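Fakico Opens Remote Demonstration Program for Gear Assembly

Jul 27, 2020

Fakico has opened the second phase of its remote demonstration program, in which trained operators guide a simulated robot arm through small assembly tasks while the system records each movement. The program is run jointly with the engineering department at Hestodley Technical Institute and will continue through the end of the academic year.

The first phase closed in June. During that period, operators completed 236 demonstrations of a single task, the placement of a gear onto a shaft. The second phase extends the work to three tasks of increasing difficulty and sets a target of 800 accepted demonstrations. Operators work from home under the present health guidelines and connect to the simulator over a secure line.

Each operator uses a hand controller to move the arm and to open and close its gripper. The position of every joint is stored together with the view from the simulated wrist camera. These records are then used to train a control program that attempts the same task without an operator. Attempts that end in a dropped part or a collision are kept in a separate set and are not counted toward the target.

"Our operators were asked to work slowly in the first phase, and many of the recordings contain long pauses," said Miroslava Vaněk, who directs the program at Fakico. "A program trained on those recordings learns to pause as well. We have revised the instructions so that operators plan the approach before they begin recording."

Gear assembly was selected at the request of Pagano, a manufacturer of small drive units and the program's industrial partner. Parts of this type must be held firmly and brought into position with little room for error. A tooth that meets another tooth head-on will stop the motion, and the operator must turn the wrist slightly before trying again. According to the program office, this correction is difficult to describe in written rules and is better shown by hand.

The simulator, known as Musitz, was developed at the Institute over three years. It allows the starting position of the parts to be changed between recordings and reports contact between parts to the operator as a light vibration in the controller. The current version also corrects a fault that caused the gripper to close late when the network connection was slow.
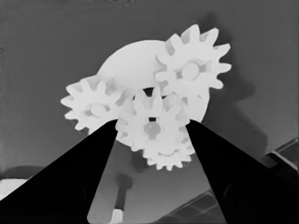 Simulated gripper fingers at a cluster of gears in the Fakico demonstration program.

Operators complete a training course before their recordings are accepted. The course includes practice in free movement of the arm, grasping of simple blocks, and supervised work with the gears. A reviewer at the Institute examines the first recordings made by each new operator and returns written comments. Operators who have been away from the program for more than a month are asked to repeat the supervised portion.

Results from the first phase have been shared with Pagano and will be presented at the Institute's fall engineering seminar. Tests on a physical arm are planned once the laboratory in Hestodley reopens to staff. Dates for those tests have not been set.

Students and staff of the Institute who wish to serve as operators may apply through the engineering department office. Prior experience with robots is not required. Applicants must have a reliable internet connection and be available for at least two sessions a week.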